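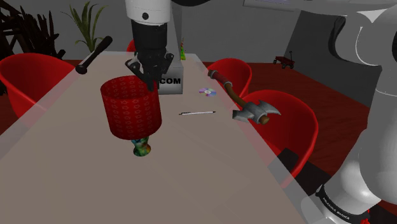
Kerstin Böttcher

Filed under: Course Handouts, Home Interiors

Welcome back, everyone, and thank you for such a lively talk last week - I went home with two pages of your questions! Today we stay with light in the living room, and mostly with shades. A deep red drum shade lets less light through its sides than a cream one, so most of what you get goes up to the ceiling and down to the table. Lovely for an evening corner, poor for reading. Before next time, please sit in your own room after dark, switch on one lamp at a time, and jot down where the shadows fall.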